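6. Setting the bag grip and the packing reach

Read section 5 before you start. The Gridico software marks both arms "ready" once they have power, and I would not take its word for it. Ready means the motors answer. It says nothing about paper bags.

1. Open the bag fully and stand it within reach of the left arm.

2. Lower the left gripper over the rim, one finger inside and one outside.

3. Close slowly until both pads meet the paper. Stop there. The Morotel default force is 77, and it creases thin paper. Start at 33 and go up only if the bag slips.

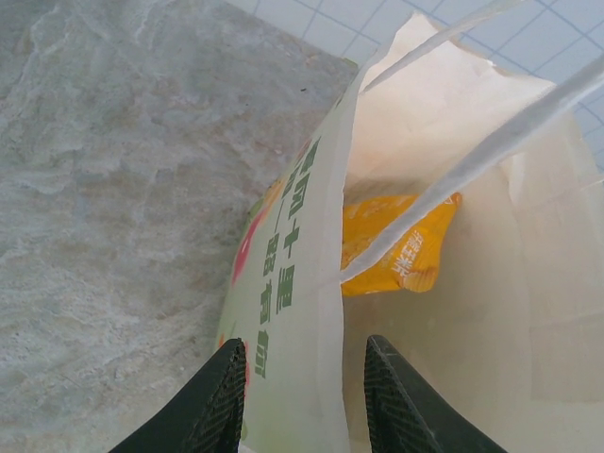

4. Save the pose under a new name. Do not overwrite "home".

5. Open the left gripper and back it away from the rim before you move the right arm.

Caution: The software stop button is a request – keep a hand near the real power switch.

6. Jog the right arm over the first snack with its jaws open.
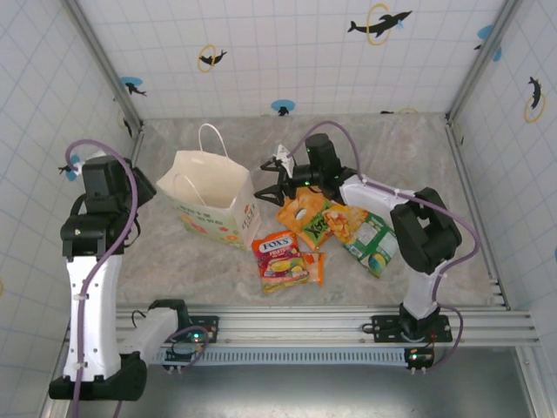 The auto-reach routine claims to find a safe path by itself. In the Faltthorpe workshop we ran it 194 times and still check every path by hand. It plans for the gripper and forgets the cable, so watch the purple one where it curves around the right elbow, and jog the joint to both ends of its travel before you trust any saved path. With both arms bolted to one rail, recheck the left arm's poses too if you shift the right base.

Note: If error 2776 appears, reload the poses. The manual calls it harmless. Write down when it happens anyway.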